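4. Planning and budgeting for a Bikbridge hand-held gripper kit 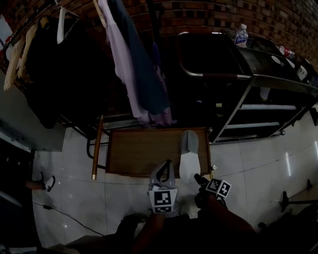 1. Count the operators who will work at the same time. Order one gripper for each, plus one spare.

2. Budget $1,210 per gripper and $97 per set of marker cubes. Replace cubes in sets.

3. List the objects to be handled — shoes, clothing, bottles — and send the list to Itside before ordering fingers.

Note: Allow 4 weeks for delivery. Spare fingers ship separately.

Caution: Do not order third-party cubes. Marker size must match the calibration file.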